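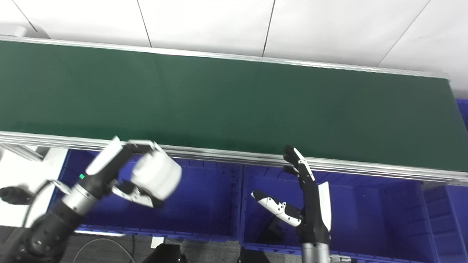 Week 4: Friction, or why anything goes anywhere

Friction gets a bad name. We meet it first as the thing that spoils the sums, the force that the textbook tells you to ignore so the block can glide down the ramp forever, and it takes most of us years to work out that without it we couldn't stand up, tie a shoe or write a line of notes. This week I want to give it a fair go. Take a flat belt like the green one here, with its smooth surface and a silver rail down each side. Put a box on a moving belt like that and ask which force gets the box up to speed. It's friction, and it points forwards! People hate this answer. They've been told that friction "opposes motion", and so they draw the arrow backwards every time. Friction opposes sliding between the two surfaces. If the belt is trying to slip forwards underneath the box, then friction drags the box along with it, and once the two are moving together at a steady speed on the level, the friction drops to zero (leaving air resistance out of it). Read that last bit twice. It was worth four marks in June and a lot of you left it blank.

Before the lecture

Read chapter 3 of the course notes up to the section on pulleys. If you missed last week, borrow someone's free-body diagrams and redraw them yourself, by hand, in pencil. Gwilym Llewellyn has put spare copies of the Prarnar problem sheet outside the tutorial room, and the answers to the odd questions are on the back.

The two kinds we care about

Static friction acts when the surfaces aren't sliding over each other. It is as big as it needs to be, up to a limit. Lean gently on a fridge and the floor pushes back gently; lean harder and it pushes back harder. The fridge stays put the whole time, which tells you the forces balance. The limit is

maximum static friction = (coefficient of static friction) x (normal force)

Kinetic friction acts when the surfaces are sliding. In our simple model it has one value, it doesn't care how fast you're going, and it is usually a bit less than the static limit. That's why a heavy wardrobe gives a lurch when it finally lets go, and why your shoulder ends up against the wall.

kinetic friction = (coefficient of kinetic friction) x (normal force)

Please don't write "friction = mu N" and leave it there. For the static case it is only true right at the point of slipping. I will put a big red circle around it, and so will Gwilym.

Notice what's missing from both formulas: the area of contact. Turn a brick on its narrow side and, in this model, it is just as hard to drag. I find this wonderful, and I still don't quite believe it until I've done it with a spring balance, so we'll do it at the front with two bricks and a plank.

Where the rule comes from

Even a polished surface is hilly if you look closely enough. Two solids laid together touch only at the tops of their hills, and the real area of contact is a tiny part of what you'd measure with a ruler. Press harder and the tops squash, so the real contact area grows with the load. Spread the same load over a bigger face and you get more touching spots, each squashed less, and the total comes out much the same. There's your missing area. Rubber behaves differently, and so do sticky things, and very soft things, so be careful about carrying the simple law over to tyres.

Worked example: the crate at Darnulcombe

A crate of mass 60 kg sits on a level loading dock. The coefficient of static friction between crate and dock is 0.50 and the kinetic coefficient is 0.40. Take g as 9.8 m/s². Someone pushes horizontally with a force of 250 N. Does it move?

Weight = 60 x 9.8 = 588 N. The dock is level and the push is horizontal, so the normal force is also 588 N.

Maximum static friction = 0.50 x 588 = 294 N.

The push is 250 N, under the limit, so the crate stays where it is. The friction force is 250 N. (It is not 294 N. See the red circle, above.)

Now the push goes up to 320 N. That beats the limit, the crate slides, and friction falls to 0.40 x 588 = 235.2 N.

Net force = 320 - 235.2 = 84.8 N
Acceleration = 84.8 / 60 = 1.41 m/s²

Try it again with the push angled 18 degrees below the horizontal. The normal force is bigger now, as part of the push goes into the floor, and the 320 N push does a good deal less for you. Work it out before the tutorial and then tell me why movers lean back and pull.

Slopes

Tilt a board slowly with a block on it and write down the angle at which the block starts to slide. The tangent of that angle is the static coefficient. No mass, no g, no balance needed! You can do this at home with a chopping board, a coin and a protractor, and I'd love it if you did. For an angle of 34 degrees the coefficient is 0.67.

The proof takes two lines. Along the slope, the component of the weight is mg sin(angle), and at the point of slipping it equals the static limit. Perpendicular to the slope, the normal force is mg cos(angle). Divide one by the other and the mg cancels.

Some things to chew on

A car rounds a flat bend without skidding. The tyres are rolling. Is the sideways friction on them static or kinetic? (Aled Rees argued with me about this for most of a lunch hour and then came back with a toy car to settle it.)

A box rides up a sloping belt at constant speed. Draw the forces on it. Which way does friction point now, and how does your picture change if the belt stops with the box still on it?

You are standing in the middle of a perfectly frictionless frozen pond, holding a boot. How do you get to the edge?

For the lab

We're in the Eynon room, the usual groups. Bring a calculator and closed shoes. Each bench gets a plank, a wooden block, a set of slotted masses and a spring balance. Plot friction against normal force for at least six loads, draw your best straight line by eye, and get the coefficient from its slope. Do the static and kinetic runs on the same axes with different symbols. The kinetic readings will jitter, so pull slowly and steadily, and take the middle of the wobble. If your line misses the origin, don't force it. Write down what you got and have a think about the zero on the balance.

Lab reports go in the Ineck box by the stairs. Late ones go to me in person, with a good story.

Next week: circular motion, a bucket of water and possibly a wet lecturer.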